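Hinari Bimanual Pouch Set – README

Release 8, Monday, January 27, 2020
Maintainer: Mogens Toft
Operator protocol and annotation: Prodromos Antoniadis

Contents

Hinari is a set of teleoperated demonstrations recorded on a fixed two-arm station. A human operator drives both arms by remote control, and the joint states, gripper states and camera streams are logged together. The task family is handling of soft and transparent goods on a tabletop: clear pouches, folded cloth, plush objects and a few rigid items that stay in the background.

The release holds 300 episodes. Of these, 200 are intended for training and the rest are held out. The split is by recording session, so neighboring episodes never fall on both sides of it. Do not reshuffle before reporting results on the held-out part.

Station

Two arms face each other across a light-colored table against a plain wall. Each arm carries a black two-fingered parallel gripper with pointed fingers. The head camera looks down on the whole work area and catches most of both arms. Wrist streams are stored separately and are not shown in this file.

The table surface has a seam where two sections meet. It appears in the head view as a thin line and has been picked up as an object edge by at least one segmentation model we tried. Mask it if your pipeline depends on contours. 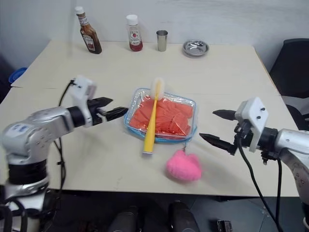 Fig. 1. Head view, pouch task. Both grippers over the table, brush lying across the clear blue-rimmed container, pink plush in front.

Object layout

Objects are divided into two groups in the metadata.

work – items the operator may touch. In the pouch task these are the clear blue-edged item with its orange-red contents, the yellow-handled brush and the pink plush.

static – items along the far edge: a bottle of brown sauce, a smaller bottle with red sauce, a stainless steel cup and a shallow stainless steel dish. They are not part of any goal condition. An episode in which a static item is moved by an arm is flagged "disturbed" and kept.

Positions of work items vary between episodes. The brush in particular may lie across the clear item or off to one side of the table. Static items are put back by eye at the start of a session, so small offsets along the row are normal and should not be read as a change of condition.

Demonstration protocol

1. The operator homes both arms and opens both grippers.
2. An assistant places the work items and calls the layout code, which goes into the episode header.
3. Logging starts before the first motion command.
4. The operator carries out the instruction line. Either arm may lead. The leading arm is written to the header afterward from the gripper log, not by the operator.
5. Logging stops when the operator releases the foot switch. Trailing idle time is left in.

Operators received 17 practice runs each before their first logged episode. Practice runs are not included. Failed attempts are included and labeled, except where the emergency stop was used. Regrasps within an episode are common with film-covered objects, and we did not ask operators to avoid them.

Soft and transparent items

The clear film produces strong reflections that shift as the item is moved or pressed. Depth values over the film are unreliable and often belong to the cloth underneath or to the table. We store them unfiltered. The field "film_mask" gives a hand-drawn outline for the first frame of each episode only – it is not tracked.

Contact with the border of the pouch is the hardest part to label. In head view the fingers overlap the edge well before they close on it, and overlap alone was never accepted as a grasp.
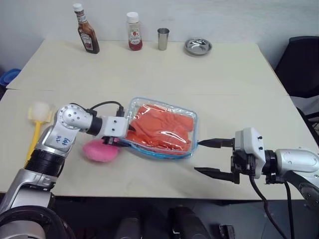

Photo: Hinari project / head camera still

The "contact" field is therefore filled from gripper current together with the wrist streams. Where the two disagree, the value is "unknown". Please leave those entries as they are when computing grasp statistics; filling them in from the head view gives too many positives.

Episode files

Each episode is one folder containing:

header.json – layout code, instruction line, operator code, outcome
arms.csv – joint positions and velocities, left and right
grippers.csv – opening, commanded opening, current
head/ – head camera stream
wrist_l/ and wrist_r/ – wrist camera streams
notes.txt – present only if the annotator wrote something

Left and right are always named as they appear in the head view. Releases before 6 used the opposite convention for the wrist folders. The Zomness loader still assumes the old one unless "swap_wrist" is set to false.

Known issues

Cables from both arms hang into the head view and move with the wrists. They can cover the near table edge.

A chair stands beyond the right side of the table and was not kept in a fixed position between sessions.

Three instruction lines say "bag" and the others say "pouch". Both refer to the same class of object. We will merge them in the June release.

Use and contact

The set may be used for research and teaching. Redistribution of single episodes is allowed if the header file is kept with them. Corrections to labels go to Prodromos Antoniadis, everything else to Mogens Toft. Include the episode folder name and the release number.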